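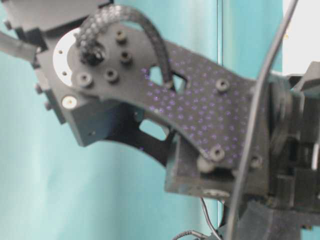 公共图书馆该不该取消逾期罚款,争论多半停在道德层面:罚款是否惩罚穷人,取消是否纵容拖延。我更关心计量口径。

Stedthorpe分馆在七月停收罚款,随后公布的指标只有一项:逾期率。这个指标把晚还一天和永久不还记作同一类事件,对馆藏管理几乎没有用处。真正占用成本的是遗失,补购一册的支出包括书价、编目、贴标和上架工时,而罚款收入从未按这个结构核算过。

Willamcombe的做法较为可取。该馆把逾期拆成两段,80天以内只发提醒,超过80天转为按原价赔付,归还即撤销。首个统计周期内转入赔付的共327册,其中200册后来归还。样本偏小,季节因素也未剔除,但至少分子和分母都写明了。

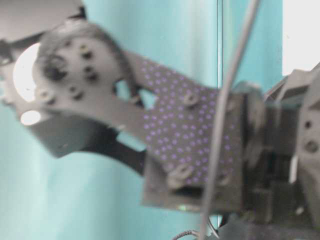 反对者常说,没有罚款,热门书的周转会变慢。这一点可以检验:比较预约队列的等待中位数即可,不必借助逾期率推断。若等待时间确有延长,应先调整续借规则,有人预约的书不予续借,效果比每日几角钱的罚款直接。

我的主张是取消罚款,保留赔付,同时按月公布遗失率、等待中位数和催还成本。缺少其中任何一项,下一次调整仍然只能凭印象决定。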